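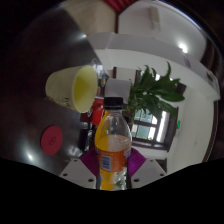 Foto: M. Oberholzer / Ollden

Prüfliste Greifsoftware -- Freigabe vor Datenlauf, Standort Tatesberg
Zuletzt aktualisiert: 15. September

Geprüft: Oberholzer. Gegenlesen: Ruppert. Softwarestand: Mindunura, Build 139. Kommentare direkt unter dem Punkt, bitte nicht in eigene Datei.

1. Zeitstempel Kamera / Fingerweite synchron
OK. Versatz bis zu 3 ms, Grenzwert eingehalten. Log liegt im Projektordner Jeon.

2. Fisheye-Kalibrierung geladen, richtige Datei
OK im zweiten Anlauf. Erst alte Parameter vom Juni gezogen, Loader meckert nicht. Ticket offen. Muss hart abbrechen, Warnung reicht nicht.

3. Maske unterer Bildrand aktiv
OK. Schwarzer Bereich unten wird beim Training ignoriert.

4. Orientierung / Schwerkraftvektor
Mangel. Tischplatte steht im Bild wie eine Wand, Flasche aufrecht zwischen den Fingern. Posenschätzer nimmt trotzdem Bildunterkante als unten. IMU-Wert kommt an, wird aber nicht verwendet -- Flag in der Config steht auf false. Umstellen, dann 4 und 5 wiederholen.

5. Segmentierung transparenter Objekte
Teilweise. Klare Flasche, orange Flüssigkeit nur auf einer Seite, die andere leer. Maske nimmt Flüssigkeit und Etikett, lässt den klaren Teil weg. Schwarzer Deckel sauber erkannt. Griffbreite wird dadurch zu schmal gerechnet. Kraftbegrenzung in Software bleibt so lange auf der niedrigen Stufe!!

6. Trennung Zielobjekt / Hintergrund
Offen. Zweite Flasche mit rotem Etikett direkt hinter der gegriffenen, fast verdeckt. Tracker muss ID halten. Im Replay 101 Episoden laufen lassen und ID-Wechsel rausschreiben.
Kommentar Ruppert: Pappbecher auf dem Tisch auch als Hindernis eintragen, Planer kennt den noch garnicht.

7. Stopp-Signal unterbricht Planer
OK. Neustart nur nach Quittierung.

8. Datensatz vollständig
OK. 1.876 Einträge im Index, Prüfsummen stimmen. Schreibrechte danach entzogen.

9. Spiegelungen
Glanzstellen auf der Tischplatte, Tiefenschätzung daneben prüfen. Nich kritisch, aber notieren.

Ergebnis: keine Freigabe. Punkt 4 zuerst, dann 5 und 6. Aufnahme darf weiterlaufen, autonomer Betrieb gesperrt. Config-Änderung macht Ruppert, danach neuen Build eintragen.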